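4.2 Storage of small parts in household kits

The second part of the survey dealt with how people keep the small parts that come with flat-pack furniture after the assembly is finished. We sent the questionnaire to 3,612 households in the Tolport area, and the collection of answers closed on 6th September. The respondents were asked where the leftover screws, keys and plugs were kept, and whether they could find them again when a repair was needed.

Most of the answers named one fixed place, usually a kitchen drawer or a jar. A smaller group, 332 households, kept the parts in the original bag and fixed the bag to the furniture itself, for example under a shelf. This habit was also recommended in the printed leaflet of the Dosilero kits, but we did not ask whether the respondents had read it, so we can not say if the leaflet had an influence.

The age of the furniture had a clear effect. For pieces bought in the same year, the parts were mostly still sorted by piece. For older furniture the parts from several kits had been mixed, and the respondents described this in very similar words ("everything in one box"). In 197 households the parts had been thrown away at the time of moving to another home. The earlier study by the Mofokeng group reported the same pattern for rented apartments, although their questions were worded differently and a direct comparison is not possible.

We also looked at the tools. The hex key was the item which was lost most often, and many respondents owned several keys of the same size without knowing which kit they belonged to. The answers about tools were coded separately under the Fodeck scheme, with one change: tools that were bought later were put in their own class, together with tools that were borrowed.
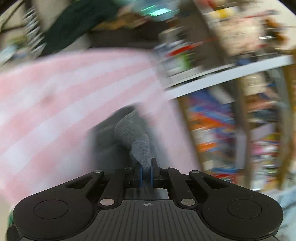

Figure 3. Hand-held gripper with black finger linkages.

Why were the leftover parts so often mixed in the older households?
The parts were moved from their first bag into a shared container at the first repair, and after this step the respondents seldom sorted them again.

The open comments support this reading. Several respondents wrote that the small bag was torn when it was opened and could not be closed again. Others wrote that the bag had no label. Both problems are considered in section 5, where we compare the bags with and without a printed product name.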